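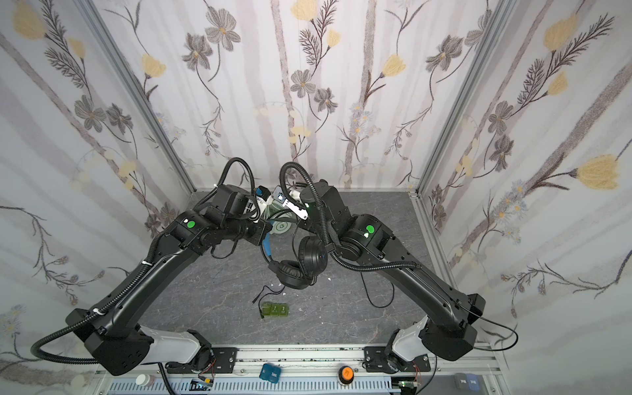
*Logged by Fedir Hladun, 13/07/2026*

**Ticket 471 – wallpaper colour wrong in Vestance catalogue export**
Status: open (again)

Customer says the Ilstead floral prints greener than the roll they bought. The yellow tulips come out mustard and the grey stripes pick up a tinge. Toft support closed this in April as "monitor calibration". I don't buy it. The complaint is about paper, and a monitor doesn't print anything.

**Tried so far**

- Re-exported page 83 with the default profile. Still green.
- Re-exported with the profile embedded. Still green, and the file was bigger.
- Printed the same page from Clikarik on the same printer. Grey stripes look grey to me.
- Cleared the Vestance cache, as support asked. No change, as expected.

Support then suggested new ink. Same ink did the Clikarik print, so I've said no to that.

**What I think it is**

Build 313 changed how swatches are converted on export. The release note says "improved colour handling", whatever that means. Pages made before that build print fine if I don't open and re-save them. I've checked 13 of them. Not proof – but it's better than the monitor theory.

**Next**

Asked Toft for the previous build so I can compare. They've offered a call instead. Leaving this open until I have the installer, and please don't merge it with the calibration ticket.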